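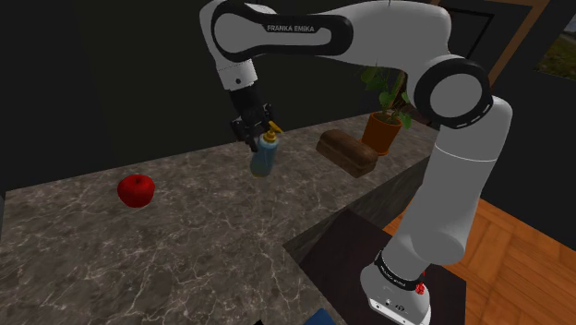
Does vinegar spray ruin stone countertops?
Posted by Refugio Ocampo

My landlord swears by vinegar and water for everything in the kitchen. I've read it eats marble. The Kopecký spray costs $7 a bottle and I doubt it's any better than dish soap. Who's right?

Jacinto Robles
Been using vinegar for years, no problems. People worry too much.

Kwadwo Annan
What kind of stone, Jacinto? Granite will put up with a lot. Marble won't. Acid leaves dull spots and wiping harder doesn't bring the shine back. A drop of dish soap in warm water, then a dry cloth. I'd skip the $7 bottle unless the label tells you what's in it.

Leobardo Camacho
Agree on the soap. I'd also be suspicious of anyone selling you a sealer to fix dull spots. I got quoted $146 for that in June and said no. Sealer slows down stains, it doesn't stop etching.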